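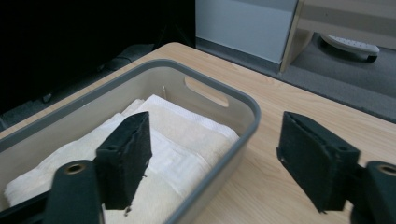

Zitari laundry labels, readme

Care label text typed up from household linens. 1562 rows, one per label. Last update 2020-05-04.

Files
labels.csv – the main table
fibers.csv – fiber names and spellings, joined on fiber_id
old/ – first pass, don't use

Columns
item, fiber_id, wash_temp, dry, iron, lang, typed_by

Temps are in F. Blank means the label gave none, 99 means unreadable. Do not average that column before droping the 99s!!

Typed by Bhavana Rai and Raghavendra Shetty. Şükran Bayram checked the Turkish ones.

Known problems
- 15 duplicate rows, still in
- "tumble low" and "low tumble" both appear in dry
- iron is a mess for anything linen, will fix when theres time

Questions to Bhavana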